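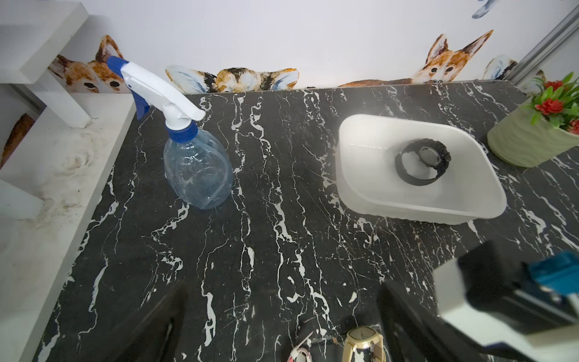
To: flinley-tidy
Subject: Re: [flinley-tidy] One tray, no more

Fellow tidiers,

I promised a report on the one-tray rule, and since my last message to this list was 1,572 words on drawer dividers, I'll try to keep this one within the limits of human patience.

For those who joined after May: the rule says that every small thing on a surface has to be in the tray, be on its way to the tray, or leave the room. Mine is a white rectangular one from Larar, 20 dollars, rounded corners, shallow enough that you can't hide anything under anything else. I resented the shallowness for a week. I now think it's the only good idea in the whole product.

The surface in question is the black top with the white marble veining, which some of you talked me into. It shows every scrap of paper and every crumb, and I've come around to that too - on my old beige one I could lose a receipt for a month. So far the tray has held a black watch, a few little things that look like seashells, and assorted items in the coiled-or-looped family that I've stopped trying to classify. The tray doesn't ask.

What I hadn't planned on was the walls. The corgi paper is Bouvier's, watercolor, and I hung it myself, over two evenings and some language. When you bend down to wipe, there are dogs looking at you over the back edge. I've never cleaned so thoroughly in my life. I feel supervised.

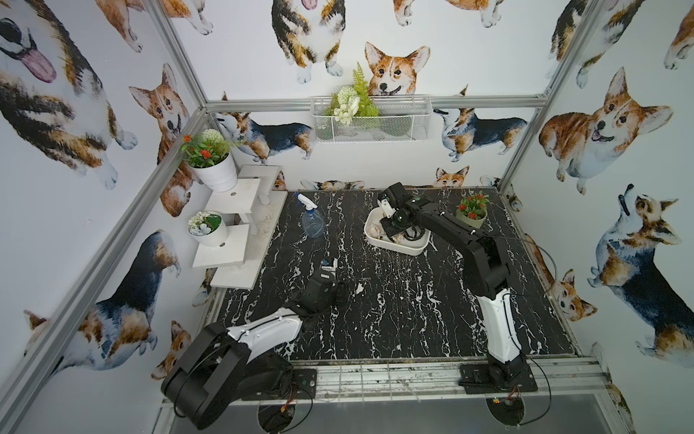 On Thursday a member of the list wrote:

> I'm all for the tray, but I think you're cheating with the greenery. A tiered stand is a shelf, and a shelf is a surface, so by your own rule the pots belong in the tray or out of the room. Same goes for the wire basket. You've moved the clutter up the wall and called it a garden. Also, if the plants are artificial, what is the spray bottle for?
>
> I had one of those stands from Jito and gave it away after a year of dusting. Steps are just eight more inches of dust each.

Fair, mostly. Taking it in order.

The stand stays. It's white, it keeps to the left side, and it holds two pots: the bigger one with the red flowers and the round white bloom, and a smaller one with white flowers lower down. I'll concede the dust. The lower shelf had gone a brownish color that I'd been choosing to regard as patina, and I've been at it with a damp cloth.

The wire basket hangs on the wall, and I maintain that a wall isn't a surface within the meaning of the rule. The fern and the white flowers have never once got in the way of anything. If someone starts keeping mail in theirs, we can reopen the question.

As for the spray bottle, it's for the tabletop. I have never misted an artificial plant. I have thought about it.

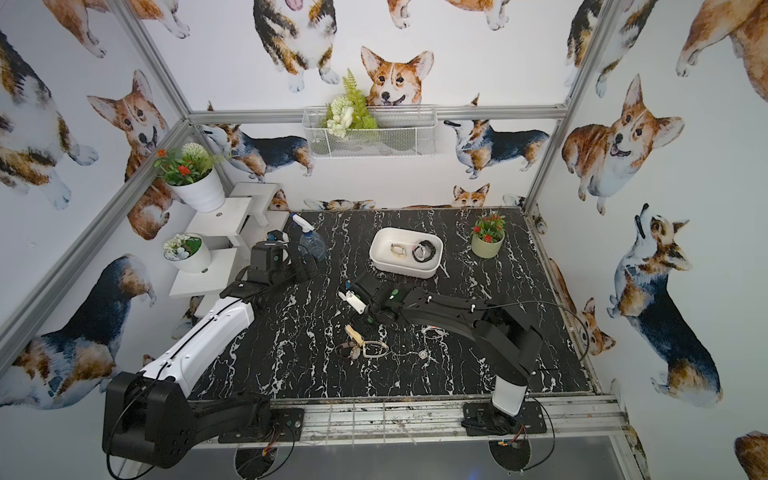
Where I will give ground is on the little pale green pot with the red flowers. It sits next to the tray, right on the marble, in plain violation. I tried it on the stand, where it looked like it was waiting for a bus. I tried it in the tray, where it took up the space the tray is for. So it's back beside the tray and I'm asking for an exemption, one pot per surface, to be written into the rule before I get caught again.

I'd also like a ruling on things lying out in the middle of the table. My position is that an item you've taken out to sort is "on its way to the tray." My position is also that this can take several days. I suspect a few of you will want a time limit, and I'd ask you to be generous, or at least to look at your own tables first.

Next month I'm supposed to do cables. I'd welcome any advice on those that doesn't begin with buying a label maker, as I own two and can't find either.

Yours from the marble

--
flinley-tidy: please trim your quotes and change the subject line when you wander off topic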